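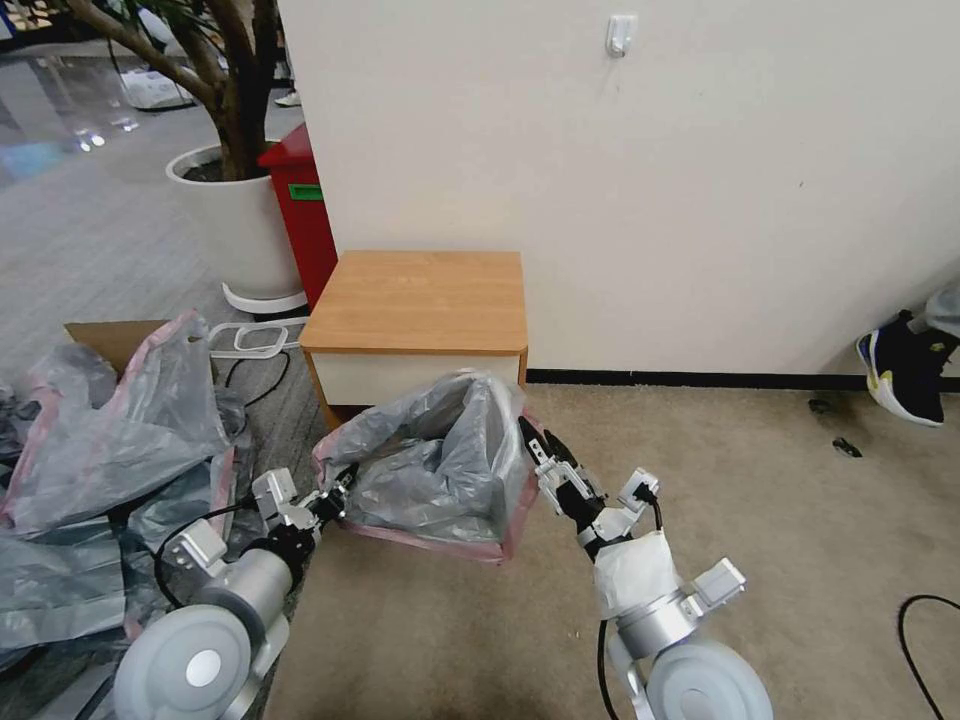
I need advice on storing small stuff in boxes lined with plastic bags, mainly whether the bag helps or hurts over a few months. I'm clearing out the back bedroom of my apartment in Vestport before new carpet goes in, and I have a small cabinet to empty, plus whatever is on the floor. The cabinet has a wood-grain top with rounded front edges and a white front, and it sits right against the wall. The box I'm using now is the one in front of it, with the clear gray bag bunched up over the top and a hollow in the middle where things are supposed to go. The bag takes up a lot of room. Every time I put something in, the plastic slides down with it and I end up with folds in the bottom.

What goes in the box is mixed: chargers, a stack of instruction booklets, two picture albums, some cloth napkins, spare drawer pulls and a bag of candles. It will all sit in a storage unit until August. The unit is not heated. It's on the ground floor and the concrete felt cool when I went to look at it, but I didn't see any water marks. Unit 377, if anyone here rents in the same building on Perberg Road and knows how it does in spring.

My questions:

1. Should the bag go inside the box, outside the box, or not at all?
2. If inside, how do you keep it from collapsing while you pack?
3. Can I leave the cabinet full and have it moved that way? It isn't big.
4. There's a stick-on hook on the wall over the cabinet that I'd like to get off without taking the paint with it. The wall is cream and I have no matching paint.

I have tape, a marker, more bags than I need and three more boxes like this one. I would like to avoid buying plastic totes if I can.

Posted March 11, 2022

2 answers

Answer 1 (marked helpful)

Bag inside, for the things you listed, but take the paper out of that box first. The albums and booklets should go in a separate box with no plastic at all. Plastic that is closed up tight holds in whatever damp was there on the day you packed, and paper in a cool unit for five months will pick up a smell or start to wave at the edges. Put that box up high, on top of the furniture, and never on the concrete. A couple of scrap boards under the bottom row is enough. I did this for two winters in an unheated unit and the only things I lost were in the one bag I had knotted shut.

The cloth napkins are fine in a bag if they are completely dry. Run them through the dryer the same day you pack them. Candles should be wrapped by themselves. If the unit gets warm in summer they will soften and mark whatever is touching them, so keep them away from the napkins.

For the collapsing bag, you are probably using one that is too big. Do it this way:

Open the bag all the way and push your fist into each bottom corner of the box until the plastic lies against the cardboard. Fold the extra down over the outside of the box, like you would with a trash can. Put one strip of tape on each side to hold the fold. Then put a flat, heavy item in first. For you that might be the chargers laid out in one layer. After that the bag can't slide. When the box is full, peel the tape, bring the sides up and fold them over each other. Don't knot it.

If you have a bag that is still much too large after folding it over, cut the top off with scissors. There's no reason to pack all that extra plastic.

On the cabinet - empty it. Even a small one gets heavy with things in it, and the weight pulls on the joints when it's tipped. Tape the front shut with painter's tape and not packing tape, which can lift the finish. Lay a folded blanket on the top before you tie anything over it, especially at the front edge where a strap will rub. I would also take a picture of the back of it before it moves, so you know if something came loose on the truck.

I can't help with the hook. I always end up touching up the paint.

Answer 2 from Mohit Bhatia

Hook first. If it's the kind with a pull tab under it, pull the tab straight down along the wall, slowly, and hold the hook lightly with your other hand. Do not pull it toward you. If there's no tab, warm it with a hair dryer on medium for a minute and then work a piece of dental floss down behind it with a sawing motion. Rub off what's left with your thumb. A little dish soap on a damp cloth will take care of the rest, but try it down low behind where the cabinet stands before you do it at eye level.

I disagree a bit with the answer above about the bag. In my experience it is better on the outside of the box if the floor is the problem, and it sounds like concrete is your main worry. Stand the box in the bag, pull it up the sides and leave the top open. The bottom is covered and the contents can still breathe. You can't stack anything very slippery on it, and it looks messy, but my boxes were in a Kivon unit for most of a year and the bottoms stayed firm. The bag did tear on one of them when I dragged it, so lift, don't drag.

I would pack the drawer pulls with their screws in a sandwich bag and tape that to the inside of the cabinet, if they belong to it. If they go with something else, label them now. I have a jar of pulls from a dresser I no longer own.

Also check along the baseboards before the carpet people come. Small things end up there, and when the old carpet is rolled up they go with it. Shoes too. The installers will want everything off the floor including what's in the closet, and some of them charge for moving furniture that was not on the order. Mine was $39 per piece. Ask when you confirm.

You didn't say if the storage place has rules on candles. Some do not want them. It should be in the lease.

Comments on this question

From the person who asked: Thank you both. The pulls are from a different piece so I'll label them. I cut the bag down and it sits much better now. I'm putting the albums at my sister's and won't store them at all. The hook has a tab, but it's tucked up behind and I haven't gotten hold of it yet.

Reply: Slide a thin piece of card up behind the bottom edge and the tab usually drops down. If it has snapped off, go to the floss.

Reply: I rented in that building, upstairs. No damp up there, but I can't speak for the ground floor. The Yadav hardware store on the corner sells wood scraps by the bundle if you need boards to go under the boxes.

Print this page
E-mail this page to a friend

Related questions

How do I get furniture dents out of carpet before moving out?
Best way to label boxes that will be stacked
Is it okay to store candles in an unheated unit?
Removing old tape marks from a white cabinet front
How long before new carpet stops smelling?
What to put under boxes on a concrete floor
Cardboard or plastic for a six-month move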